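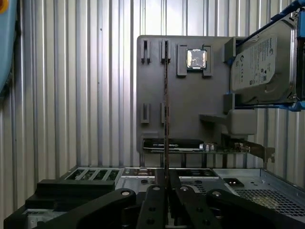 Roscoe Tran asked at the last review whether the evening classes at Benis were reaching people who had never used a computer at all, or mostly those who wanted to brush up. The enrolment forms give a fair answer. Of the 461 people who signed up between March and the end of summer, some 70 per cent ticked "never" or "hardly ever" for using a computer at home.

Report to the Stasura Fund, September 15, 2025

Classes ran at two sites, Benis and Ritness. Benis filled quickly and we kept a waiting list from the second week. Ritness was slower. The bus timetable changed in the spring and the last service now leaves before the evening class finishes, so we moved that group to the afternoon. Numbers picked up afterwards, though we lost several people who work during the day.

The most popular sessions were email, online banking and booking GP appointments. The session on spreadsheets was poorly attended at both sites and we have dropped it from the autumn programme. In its place there will be a short course called Inside the Computer, covering what the main parts do, such as the processor and the memory, and when an old machine is worth upgrading. Several learners had asked for this after being quoted high prices for repairs.

Spending is within budget apart from room hire. The Sukprasert Hall raised its charges in the summer and we are now paying more per session than we planned for. We have covered the difference from the printing line, which was underspent - most learners preferred to take their own notes.

Two tutors left during the period and one has been replaced. Until the second post is filled, class sizes at Benis will stay at their present limit.

We would like to carry the unspent travel money into the next period and use it for taxis home from Ritness, so that an evening class can start there again. Please let us know if this needs a formal request.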